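Willura publishes shared rules for bin picking cells

2022-09-04

Labs and small shops that run robot arms over open bins now have a common set of rules to work from. Willura, a group that writes practice guides for automation users, has released version 2 of its bin picking guide. It covers how a bin is fixed in place, how the floor and walls of the bin are checked for wear, and how test results are written up.

The first version came out in January and was used as a draft by two member sites, Curkudico and Thongdee. Both sent back comments. Curkudico runs multi-fingered hands on research arms and wanted more detail on what happens when fingers touch the bin. Thongdee packs small hardware for mail order and asked for shorter checklists that could be finished before a shift starts.

Most of the changes deal with the bin itself. Earlier rules from Willura talked mainly about the arm, its speed limits and the area people must stay out of. Those parts remain in force. The new guide adds that a bin is part of the cell and has to be treated like any other fixture. If it slides a little during a run, the arm's picture of where the walls are is wrong, and a hand that should stop above the floor can hit it.

Under the guide, a bin used for picking must be bolted or clamped to the table. Clamps must sit outside the path of the arm and its cables. Tape or a drawn line on the table may be used to show where a corner belongs, but it does not count as a way to hold the bin down. Staff are asked to push on each wall by hand, with the arm stopped, before the first run of the day.

Hoses and cables get their own page. Anything that runs along the outside of the arm must have enough slack for the full range of motion used in the task, and it must not hang low enough to catch the rim of the bin. The check is done at slow speed, with the hand taken to every corner.

Wear is the other big topic. Scrapes and rubbed patches are common in bins that see a lot of contact, and the guide does not treat them as a fault by themselves. It asks sites to keep a record of where they are. A new scrape high on a wall may point to a bad approach path, while cloudy patches on a metal floor can change how a vision system reads it. Any sharp edge or raised burr means the bin comes out of use until it is repaired. 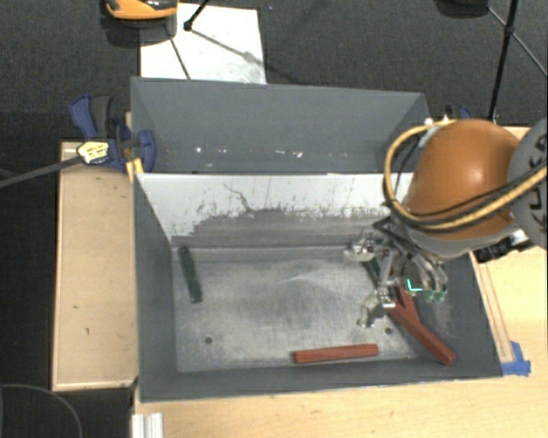 What sites have to record

The guide sets a minimum of 200 pick attempts before a site may publish a success rate. Every attempt counts, including those where the hand closes on two parts at once or pushes a part up against a wall. The draft had asked for 152, a number carried over from an older Birkine test plan, and both sites said it did not leave enough attempts for parts lying near the walls and corners.

Reports must also say how the parts were placed. Parts set down by hand in neat rows are to be listed apart from parts that were poured in or left as they fell. Where parts lean on each other or rest on a sloped wall, the report should say so – these are the cases where results differ most from one site to the next.

A run has to be stopped and logged after 3 unplanned contacts with the bin. The operator then checks the clamps, the hand and the fingertips before starting again. Planned contact, such as sliding a finger along the floor to get under a part, is allowed if it is written into the task sheet ahead of time.

Birkine, which supplies bins and fixtures to several member sites, will add a mounting diagram to its product sheets to match the new wording. Thongdee has already moved to the short checklist. Curkudico plans to rerun its earlier tests under the new count and share the logs with other members.

The guide is voluntary and does not replace safety law or the manual that comes with a robot. Members can download it from the Willura site along with a blank wear record and a sample task sheet. Comments on version 2 are open until January.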